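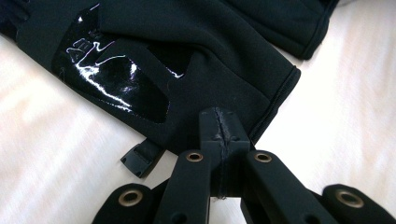 Odcombe Walkers and Riders list
Re: thin gloves for October, any recommendations?

Hello all,

Sorry for the slow reply, I've been meaning to answer this one and then the boiler went and I lost two evenings to it. Quoting the original so it makes sense to anybody who joined after the summer:

> Has anyone found a pair of thin gloves that will do for the bike AND for walking
> the dog? My old leather ones have gone stiff as cardboard and I can't work a
> zip in them. I don't want anything padded. I did look at the Tramico ones in the
> shop but the palms felt slippery to me and I wondered if that wears off. Also,
> how do you all stop losing one? I am down to three left hands and no rights.

Right, gloves! I have opinions. I've been through more pairs than I'd like to admit, and the sort I keep going back to is the plain black soft kind with a bit of stretch in the fabric and a big shiny patch on the palm. Mine cost next to nothing and I wear them from the end of September until the daffodils are nearly over.

On the slippery business, I know just what you mean. The patch on the palm looks like wet tar when they're new, all shine, and the first time I put mine on I thought I'd drop the bike. I wouldn't let that put you off though. Mine felt odd on the handlebars for the first week or so and then I stopped noticing, and now they hold the lead better than the leather pair ever did (and she pulls, as anyone who has met us on the hill will confirm). Whether it's the patch changing or me getting used to it I couldn't tell you. The lettering on the patch is the first thing to suffer, if you care about that. I don't.

What I'd look at before the palm is the stitching. Turn the cuff back and give the hem a gentle tug all the way round. I had a pair from Otar that were lovely and warm but the hem came undone at the wrist inside a month, and once that goes you get a draught up your sleeve and a thread that catches on everything. A neat flat hem is worth paying a bit extra for. The same goes for the line of stitching round the edge of the palm patch. If it's puckered in the shop it'll be lifting by Christmas.

As for losing one, the answer is the little plastic buckle. Some pairs have one on a short strap, and I ignored mine for a whole winter thinking it was just there to look sporty. It dangles about and taps on the table when you put the gloves down, which drove me mad, and I very nearly snipped it off. Then I started clipping the two together whenever I took them off and I haven't lost one since! If yours haven't got a clip, a clothes peg does the job, or a loop of elastic sewn inside the cuff with a button on the other one. I did that for the Otar pair before they fell to bits.

Washing: cool, inside out as far as they'll go, and no softener whatsoever. Dry them flat. I put mine on the radiator once and the palm patches stuck to each other, and peeling them apart was a nasty five minutes. They do pick up fluff and dog hair like you wouldn't believe, so a strip of parcel tape is handy to have by the door.

They are not waterproof, mine anyway, whatever the label wants you to think. A light drizzle on the way back from the 902 stop is fine. In proper rain they soak it up and your fingers go cold as soon as you get any speed up. For that I've got a pair of big Kuo mitts which make me look like I'm taking a pie out of the oven, but they keep the wet out. You can't work the gears in them very well, so I go slowly and take the back lane.

One more thing, on sizes. Go up one if you're between. The stretch sounds as if it will sort itself out and it does across the knuckles, but the fingers don't get any longer, and short fingers are miserable on a bike.

If you want to try mine before spending anything, I'll have them with me for the reservoir walk, meeting at 9.30 by the gate as usual. They're a medium. I've also got an odd right hand in the drawer at home, black, decent nick, which might cheer up one of your three lefts if you're not fussy about them matching. Say the word and I'll bring it along.

And while I'm on, did anybody pick up a green flask after the last walk? It's got a dent near the bottom and I'd like it back.

Cheers,
the one with the pulling dog

--
To leave this list, reply with LEAVE in the subject line.
Please trim quoted messages before you post.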